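The Lender Travel Pantry Roll
Sold by Dorolance, Cledelville

I started making this roll for myself, so let me begin there. I eat my way through every trip I take. Markets first, museums after, and if the place I'm staying has any kind of kitchen (even one sad hot plate on top of a fridge) I'm going to cook in it at least twice. The trouble was always the seasoning. I'd buy beautiful tomatoes and a piece of fresh cheese from a lady at a stall, carry it all up four flights of stairs, and find a rental kitchen with one packet of sugar and a salt shaker that had rusted shut.

For years I packed spices in whatever I had. Pill boxes, film cans, little zip bags that looked very bad at the airport. I once opened a suitcase in a guesthouse and found that the cumin had gone into everything I owned! I smelled like dinner for a week. The Lender is what I came up with after that, and I've been carrying one version or another of it ever since.

What it is

It's a long strip of waxed cotton with pockets sewn down it, and it rolls up into a bundle you can hold in one hand. Open it out and it's 700 mm from end to end, so it fits along most counters, and if it doesn't, you just unroll the half you need. There are 14 pockets for screw-top tins, one long sleeve for a knife with a guard on it, a flat pocket for a folding cutting mat, and a loop for a spoon. Two straps go around the outside and buckle.

The cloth is the Bermúdez waxed cotton I use for everything in the shop. It's stiff for the first few trips and then it loosens up and starts to look like it belongs to you. Mine has a turmeric stain the shape of a shoe. I've stopped trying to get it out. 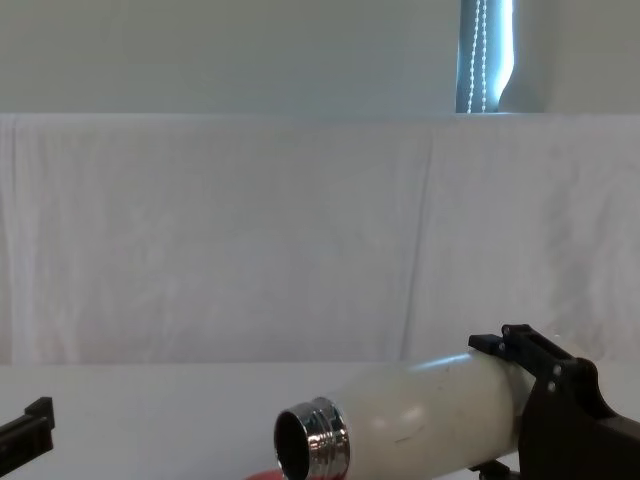

The tins have a soft ring inside the lid, and that ring is the part I fussed over the most. Paprika is very fine and will find its way out of anything. I filled a set of tins with it, put them in the bottom of a backpack, and rode a lot of buses over one August. When I got home there was a faint pink line under one lid and I changed the ring. The ones we sell now have the newer ring, and I'm happy with them.

Details

Length open: 700 mm
Weight with empty tins: 634 g
Outer cloth: Bermúdez waxed cotton
Lining: plain cotton, undyed
Pockets for tins: 14 (tins included)
Other storage: knife sleeve, flat mat pocket, spoon loop
Closure: two straps with buckles
Colors: olive, brick, navy
Knife, mat and spoon: not included

Filled up, it'll gain some 300 g, depending on what you carry. Salt is heavy and dried oregano weighs nothing, so you can play with that.

What I put in mine

People write and ask me this more than anything else, so I'll just give you my list. Coarse salt gets two tins and I still run out. Then black peppercorns, cumin seed, coriander seed, sweet paprika, hot paprika, chili flakes, turmeric, cinnamon sticks broken short, dried oregano, bay leaves cut in half, and sesame seeds. I keep the last tin empty when I leave home. That one is for whatever I fall in love with on the road, and it has come back with smoked salt, dried lime powder, a blend for lamb that I still can't name, and one time a very pretty button.

Whole seeds travel better than ground ones. If you don't have a grinder where you're staying, put them under the bottom of a pan and lean on it. It works well enough for a stew.

Oil and vinegar don't go in the roll. I know some of you want me to add a pocket for liquids, and I did sew one with it once — the cloth got a ring on it I never got rid of, and the bundle wouldn't close neatly. Buy a small bottle of oil where you land. You'll probably like it better than what you have at home anyway, and the shopping is half the fun.

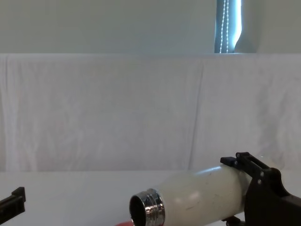 Taking it through airports and borders

Dried spices in tins have been easy for me in carry-on bags. I get stopped now and then, someone opens a tin, someone sniffs, we have a nice talk about soup, and I go on my way. Still, please check the rules for the country you're going to before you pack seeds or leaves, as some places are strict about anything that grew in the ground, and the rules change. Labels help a lot. There's a sheet of blank stickers in the box, and I'd write the name of the spice in English and in the local language if you can manage it.

The knife goes in your checked bag. Please don't forget this. I have donated two good paring knives to airports and I'm still a bit sore over it.

Using it at a market or on a picnic

The roll wasn't meant for picnics at first, but it's where I use it most now. I lay it on a bench or a wall, take out the mat, slice whatever I just bought, and finish it with salt and chili. Melon with hot paprika, boiled eggs with cumin and salt, flatbread with soft cheese and sesame. You make friends very quickly this way! I've been handed plums, half a roast chicken and a great deal of advice.

If you're on a group tour with set meals, you may think you don't need a thing like this. Fair enough, and you might only want the short one (see below). But long bus days tend to mean roadside snacks, and a pinch of something good on a plain tomato is worth the space in your bag.
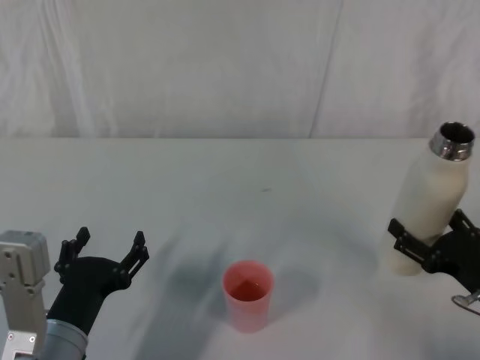

I should say a word about wind. Open one tin at a time when you're outdoors, and stand with your back to the breeze. Chili flakes in the eye will end an afternoon.

Looking after it

Wipe the outside with a damp cloth and cold water. No soap, no washing machine, no dryer, or you'll strip the wax and be left with a limp rag. Once a year or so, rub in a little wax dressing along the folds and warm it with a hair dryer until it sinks in. The tins come out, so wash those by hand and let them dry with the lids off overnight before you fill them again.

The lid rings lift out with a fingernail. If one tears, write to me and I'll mail you a few.

The short roll

Same cloth, same tins, one strap in place of two. It has half the tin pockets and leaves out the mat pocket. I take it on weekends, and it fits in the side of a small daypack. You can add it to your order on the same page as the full-size one.

Ordering

Everything is cut and sewn in our shop in Cledelville, in small batches, so a color may be out for a while. Brick always goes first, I don't know why, as olive is clearly the best one. If the color you want is gone, leave your email on the stock list and I'll write when the next batch is ready.

Rolls go out with empty tins. If you don't love it, send it back unused within a month and I'll refund you. If it already smells like cumin, I'm afraid it's yours.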